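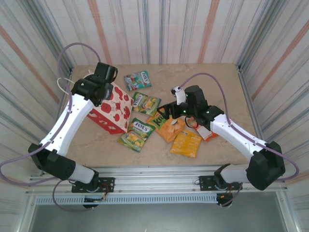
Somebody from the Tamihana bench wrote in the margin that my blue vat only smells off because I keep lifting the lid to check on it. Fair enough! I do lift it too much.

13 September 2022. Indigo vat no. 3, the fructose one, started back in August. pH strips say it's still happy, the flower on top is coppery and thick, and the liquid underneath is that swampy yellow-green I like. I dipped the Vastov cotton (149 grams dry, scoured last night) for five minutes, aired it, dipped again. Four dips so far. The color is deeper than the linen ever got, but streaky along the fold – my fault, I let it bunch up against the side of the pot.

The Poralix linen is another story. Pale, pale, pale. I think there's still sizing in it, so it's going back for a second scour with soda ash, and this time I'm keeping it at a simmer for the full hour (I got bored last time and pulled it early, please don't be me).

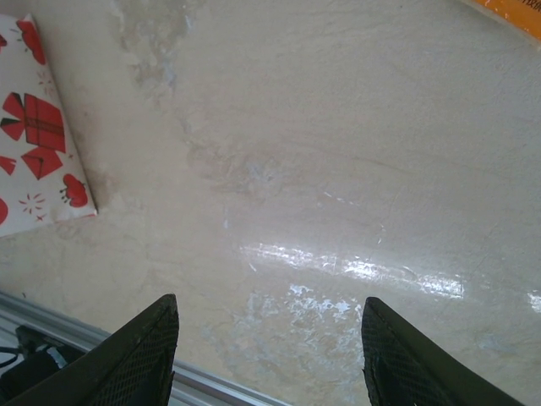
Can the linen go straight back in the vat after scouring? Rinse it well and put it in damp, with the extra water squeezed out, so it doesn't drag air down with it.

Used up 62 grams of lime from the Fumance tub, and 335 left by the kitchen scale. Need to order more before the scarf batch. Also the good tongs are missing again – if you have them, hook by the sink, thanks. Next dip tomorrow after lunch, then everything gets washed and hung in the shade.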